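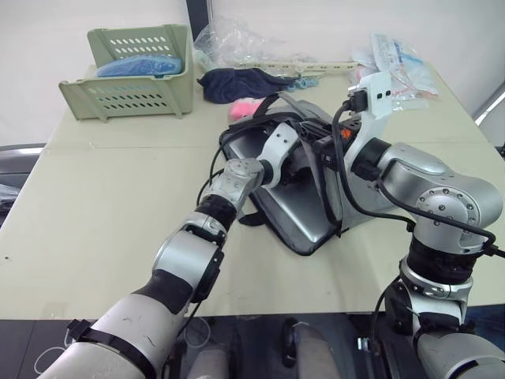
Farkley Laptop Lending Program Opens to Every Household

FARKLEY, February 2026 – Any household in Farkley can now borrow a laptop for the length of a school term, free of charge, through an expanded lending program run by Skultard Community Learning. Sign-ups opened this morning at the Nasr Street branch, and the first borrowers were in line before the doors did!

Print this release | E-mail this release

The program began in November as a small trial for adult evening students. It now has 300 laptops ready to go out, each with a charger and a padded case, and loans run for 4 months at a time. Borrowers need a library card and a local address – nothing else.

"We had parents doing job applications on a phone at midnight, and teenagers sharing one computer among three kids," said program director Flurina Nägeli. "Now they can take one home tonight. I've been grinning all week."

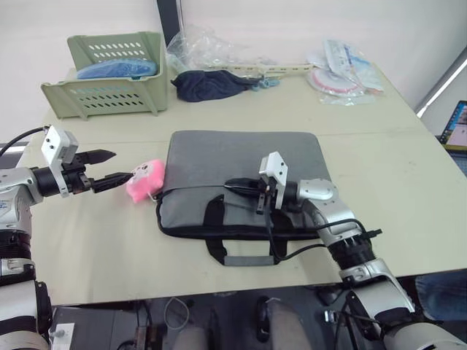

A gray laptop sleeve and a small pink plush toy on the table.

Interest has been strong from the start. A survey mailed out last fall drew 1,577 replies, and the most common request was for a computer that could be used at home in the evening. Many people also asked for help getting started, so every loan comes with a free one-hour class covering e-mail, passwords and

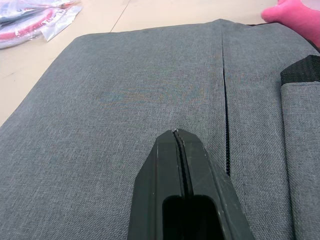

saving files where you can find them again. Classes are held in the mornings and after work, and children are welcome to come along.

Hubert Stöckli, who teaches the evening group, said his students range from first-time users to people brushing up for a new job. "One lady wrote to her sister overseas in her very first class, and the whole room clapped," he said. "I love this work."

Repairs and spare chargers are paid for by a $3,000 grant from the Jarnumport Neighborhood Fund. Returned laptops are wiped and checked before going out again.
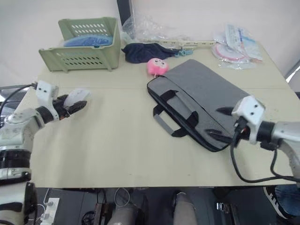 The light-colored tabletop, with a plain gray wall behind.

To sign up, stop by the Nasr Street front desk during opening hours.

Print this release | E-mail this release

Comments (3)

marlow_p: Can you renew if there's no waiting list?

Dee K.: Took the evening class in the fall and Hubert is so patient. Go!

gwen on Nasr St: Do they have any with a bigger screen? My dad's eyes aren't great.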